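Eltine Hand Gripper Kit

The Eltine is a hand-held gripper kit sold by Hevmont, a small mail-order outfit that also does replacement parts for hobby arms. I keep this page on the Dodia hobby robotics wiki, and I've owned one of the kits long enough to have opinions, so please read it as a friendly entry and a bit less as a spec sheet! If you have a newer kit and something doesn't match, use the talk page and I'll fix it.

Overview

You hold the Eltine by a pistol-style grip and squeeze a trigger, and two fingers close in front of a small wide-angle camera. The idea is that you do a chore by hand with the same fingers a robot arm would use, and the camera records it from the fingers' point of view. Later on you can bolt the same pair of fingers onto an arm (the Ayala is the one Hevmont recommends, more on that below) and the view stays pretty much the same. I came to it from building model kits, so the assembly part was the fun part for me. People who just want to start recording may feel differently!

What comes in the box

There are 114 pieces in the full kit, counting every screw and washer, and they arrive in paper bags with the step number written on them. The printed parts come already printed. You supply the camera, a memory card and a small hex driver. Mine was missing one washer, and the replacement took longer to reach me than the kit did, but it did come. The manual is 21 pages, mostly drawings, and I'd say the drawings are better than the words (step nine in particular reads like it was written on a bus).

Fingers
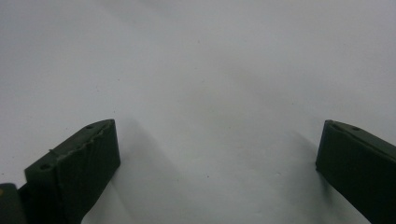
I get more questions about the fingers than anything else in the kit, mostly from folks deciding between the stock set and the soft set. The stock ones are chunky and blunt at the tips, and they're happiest with things like mugs, sponges, boxes and folded towels. Coins and playing cards are miserable. You can pick up a card if you slide it to the edge of the table first, and I've gotten decent at that, but I wouldn't call it a feature.

Finish varies from one finger to the next. It doesn't bother me much, but if you're the type who sands everything (I know you're out there) go gently near the tips and leave the holes alone. My own habit is to run a thumbnail along the top edges before a session and feel for anything that might snag on cloth. Thin T-shirts are the worst for catching.

The soft set costs extra and grips glass much better. It also picks up lint like crazy, so keep a damp rag around.

Setup and daily use

Plan on an evening for the build. The trigger linkage has to be tightened in the order the manual gives, and I did it backward the first time and had to take the whole front end apart again. After that it went together fine.

Before each session I hold the tool over a plain pale surface with the fingers open and check the view. I'm looking at whether the two tips sit level and whether any part of the housing is creeping into a corner more than usual. Then I close the fingers a couple of times, open them again, and get going. It takes hardly any time and it has saved me from recording a whole afternoon with a crooked mount.
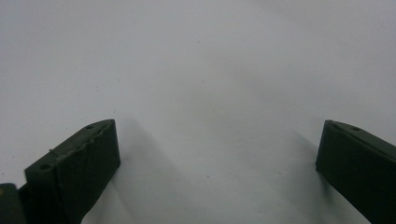 Eltine fingers open over a plain pale surface, nothing in the grip.

Light matters more than I expected. A single desk lamp gives hard shadows that move around with your wrist, and I like a big overhead light with the blinds half closed much better. Your hand does get tired, too. I stop after 21 takes and have a coffee, and the takes after coffee are always smoother.

Using it with the Ayala arm

The Ayala adapter plate is sold separately and fits the same finger mounts. Swapping over is four screws and one cable. I borrowed an arm in November and logged 1,374 clips with the hand tool beforehand, nearly all of them putting cups on a rack, and the fingers lined up in the arm's camera view without me having to touch the mount. The adapter's cable is too short, though. Buy an extension at the same time or you'll be waiting on shipping like I was.

Known problems

The trigger spring squeaks in cold rooms. A dab of dry lube fixes it for a good long while.

The camera clamp loosens if you carry the tool by the camera, so carry it by the grip.

Older kits shipped with a softer screw that strips easily. Hevmont will mail you the newer ones if you write and ask, and they didn't want a receipt from me.

See also

Ayala arm; Hevmont soft finger set; Finger mounts and adapters

Page last updated January 7, 2022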